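Strips, Bands and Straps: Reorganizing the Long Materials in the Skaseck Room

Design for Shared Spaces, final project report
Ramton Building, spring term

1. Background

The Skaseck Room is the shared materials room on the ground floor of the Ramton Building. It is used by the textiles course, the packaging course and the model-making course, and students from other courses can borrow from it if they sign the sheet on the door. Most of what is kept there is easy to put away. Sheets of card go in the flat drawers, paint goes on the metal shelves, and small parts go in the clear tubs.

The long, narrow materials never had a proper place. By these we mean ribbon, elastic, webbing, plastic strapping, edging tape, rubber bands that have been cut open, strips of offcut fabric, and cord. When we started in February they were in four drawers of the Renaud cabinet by the window. The drawers had labels, but the labels were from an older arrangement and said Buttons, Buttons, Zips and Misc. People put long things in whichever drawer would still close.

Our project was to take everything out, decide what was worth keeping, and set up a storage method that would last longer than a few weeks.

2. What we found

We emptied the drawers onto the large table and counted the pieces as we separated them. The total was 652. This includes very short pieces, which turned out to be most of the problem, and it leaves out anything that fell apart while we were untangling it.

The tangles were worst where different materials had been put in together. Elastic wraps around webbing and holds it. Cord with frayed ends catches on the rough side of hook-and-loop tape. Plastic strapping has a curl to it from the roll, so a few lengths of it in a drawer will lift everything else up against the drawer above. The bottom drawer could only be opened by sliding a ruler in through the gap and pressing down.

We found the following on the table at the end of the first session:

Ribbon and woven tape, mostly under an arm's length
Flat elastic, white and black, some of it gone stiff
Nylon webbing with and without buckles
Packing strap, in rolls and in loose lengths
Fabric offcuts cut or torn into strips
Rubber and silicone bands
Cord and string
Pieces we could not put in any of these groups

The last group was larger than we expected. It included coated fabrics, which feel like plastic on one side and cloth on the other, and several stretchy materials that nobody on the textiles course could name for us.

3. Deciding what to group by

Our first plan was to group everything by material. This is how the shops do it and how the course handbook lists things. We tried it for one session and had to stop. The difficulty is that a person putting something away at the end of a class has to know what it is made of, and with narrow strips that is often hard to tell. A piece of smooth band might be woven polyester, vinyl or thin rubber. If the person is unsure, the piece goes back into Misc., and the old situation returns.

Our second plan was to group by color. This looked good on the table and was quick. It was also not useful. Someone looking for elastic does not usually care what color it is, and had to look through every color group to find any. It also mixed heavy webbing with thin ribbon again, so the tangling came back.

The third plan was to group by how the piece behaves, with two questions. Does it stretch? Does it hold its own shape when you hold it up by one end? Both can be answered with the hands in a few seconds and need no knowledge of fibers. This gives four groups, which suited the four drawers we had:

Stretchy and floppy
Stretchy and stiff
Not stretchy and floppy
Not stretchy and stiff

The second group is small. It holds mainly the thicker silicone bands and some wide elastic. We considered merging it with the first, but the thick bands were among the worst things for catching hold of other pieces, so we kept it separate.

4. Testing the groups

We tested the method on pieces that had been hard to place by material. Color and surface gave little help with these. A teal-green strip with darker mottling and streaks along its length can be cloth, plastic or some kind of flexible band, and looking at it longer does not settle the matter. Pulling it does settle the question we need answered for the drawer.

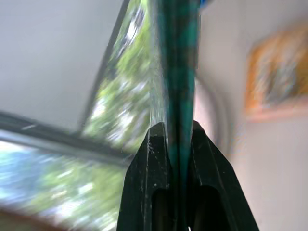
One objection written on our draft was that pulling is a bad test for old stock, as perished elastic does not stretch and would go in with the ribbon, where somebody would pick it up for a waistband and find out too late. The same comment suggested a bin for anything that crackles or leaves powder on the fingers.

We agreed with this and added the bin. It stands on the floor next to the cabinet and is labeled "Old elastic and crumbly bands." Most of the stiff white elastic went straight into it, along with nearly all the cut rubber bands. After that, the stretch test gave the same result whichever of us did it, apart from a few knitted offcuts that stretch across but not along. We decided that a strip counts as stretchy only if it stretches in the long direction.

We then asked students from the model-making course to put away a mixed handful with only the new labels to guide them. They were slow with the first few pieces and then quick. The piece they argued over most was a length of coated strap that held its shape when short and drooped when long. We have added a line to the label saying to hold the piece at the end and let a forearm's length hang.

5. Keeping pieces from tangling

Sorting alone did not stop the tangles. Floppy pieces in a drawer will still knot when the drawer is pushed in hard. We tried three ways of holding single pieces.

Winding on card. We cut rectangles from scrap card with a notch at each short side. The strip is wound around and the end pushed into the notch. This works very well for ribbon and narrow tape. It is bad for elastic, which stays under tension and bends the card. It also leaves creases in coated fabric.

Rolling. The piece is rolled flat from one end and held with a paper band. This is the best method for webbing and packing strap. Thin ribbon rolled this way slides out of its own middle when picked up.

Hanging. Long pieces are draped over a rail. We borrowed a clothes rail from the Skarkow workshop across the yard and set it up beside the window. Hanging was the fastest way to put things away and the easiest way to see what was there. People could take hold of one piece and lift it clear without disturbing the others. The drawback is that light from the window falls on the rail for most of the afternoon, and we do not want dyed fabric there for a whole year. Narrow, smooth pieces also slid off when anyone brushed past.

Our final arrangement uses all three. Floppy pieces that do not stretch are wound on card. Stiff pieces are rolled. Stretchy pieces are laid loosely in their drawers without winding. Anything longer than the rail is high goes over the rail, which we moved to the wall opposite the window.

6. Short pieces

We set a minimum length of one hand span. Anything shorter goes in an open tray on top of the cabinet marked "Short ends, take freely." The tray is emptied at the end of each month. We had some disagreement about this. The packaging course wanted a longer minimum, and the textiles course said that short ends of good ribbon are exactly what they look for when making samples. The tray was a compromise and has been used by both.

7. Results so far

Before the change, putting away the long materials after a textiles class took some 20 minutes, and often it was left undone. We did not time it as carefully afterward as we should have. On the occasions when we stayed behind to watch, it was finished before the last tables had been wiped down. All the drawers open fully, including the bottom one.

Not everything has held. The wound cards are popular, but students do not always make a new one when the box of blanks is empty, and loose ribbon had started to collect in the third drawer by the time of writing. The "stretchy and stiff" label confuses new users, and one suggestion is to replace the words with a sample of band stapled to the drawer front. We have made samples for all the drawers and will fit them when the cabinet is next unlocked from the wall for cleaning.

8. Further work

The cord and string were left out of the drawer system in the end and are kept on the old pegs behind the door. They would pass the two questions easily enough, but they tangle with flat materials however they are stored. A set of spools would be better than pegs. We have asked the packaging course for empty tape cores, which seem to be the right width, and a first bag of them is under the large table.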